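Minutes, August shared desk and supplies meeting, second floor office

Started at 3:00 p.m. Everyone from the second floor was there except the front counter, who sent their points by message.

## 1. Last month's minutes

Accepted with one correction. The carpet cleaning was booked through Galtitz, not Posside.

## 2. Desks

We went over the state of the light wooden desks. The main complaint is still power cables. They come off the front of the desk and end up on the carpet underneath, where chair wheels catch them. Cable clips were agreed on last time but have not been ordered. Agreed to order 6 packs, enough for the whole row.

The chipped front edge was raised again. It was decided to leave it until the desks are replaced. Edge tape was tried on another desk and peeled off.

Drinks: cups and bottles are fine on the desks if they have a lid. Open cups go on the white counter.

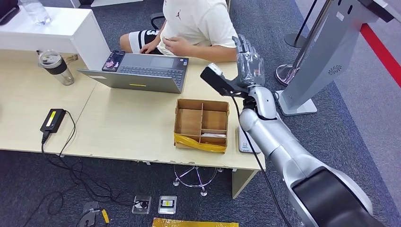
The question of whether people can leave laptops out overnight was put off until we hear back from the insurer. Until then they go in the locker at the end of the day, adapters included.

## 3. Divided boxes for small items

The divided boxes are staying. People like having small packets in one place and the drawer is now usable again. Points raised:

- The long section is for long or flat packets. The smaller cells are for single items.
- Empty wrappers are being left in the boxes. Whoever takes the last item takes the wrapper too.
- Packaging should not hang over the side. Fold it in or throw it out.
- A box should sit far enough from the front edge that a sleeve doesn't catch it.
- Refills come from the Kolář carton in the supply closet. There were 17 packets left in it this morning.
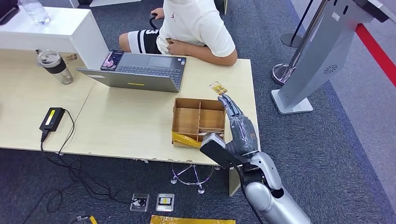

## 4. Budget

The supplies budget for the year is 2,000 and nearly half is left. Hullo has raised its delivery charge, so small orders will be held and sent together once a month. Two people thought this was too slow for printer paper. Paper was left out of the rule.

## 5. To do

- Order cable clips: desk group, before the next meeting
- Ask Posside for a price on replacement desks: office manager
- Write out labels for the box sections: supplies group
- Chase the insurer about overnight storage: office manager

## 6. Other business

The counter asked for a second wastebasket. Agreed.

Next meeting same time next month, same room. Closed at 3:50 p.m.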